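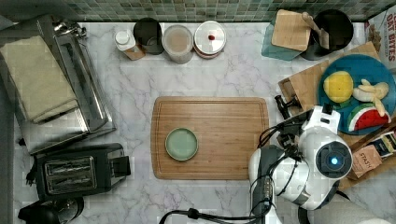 Tùng Ngô wrote in to say that a robot trained in one kitchen has learned one kitchen, and that my last column gave the Stureo result too much credit. He is partly right. A success rate from a single counter tells us little about the next house.

But I think he is asking for the wrong fix. The usual answer is more kitchens, and more kitchens cost money that small labs don't have. The Stureo team kept one counter and changed what was on it. They recorded 718 demonstrations and moved the objects after every 20. Then they tested on 18 layouts the robot had never been given.
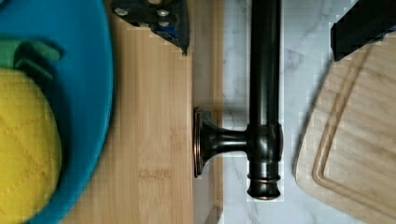 Wrist view over a blue plate and two cutting boards.

The part I trust most is the comparison. A second policy got the same number of demonstrations with the objects left in place, and it did far worse on the new layouts. Same arm, same counter, same hours of work. Liên Cao, in her reply to the paper, calls this a modest finding. I agree with her, and I would still like to see more modest findings — most papers in this field change five things at once and report one number.
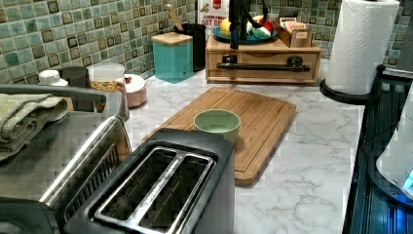 Does this mean a lab can skip testing in real homes? It still has to go there before claiming anything about homes, and the Stureo paper makes no such claim.

What I would ask of the authors is the list of failures, layout by layout. They have promised it for September.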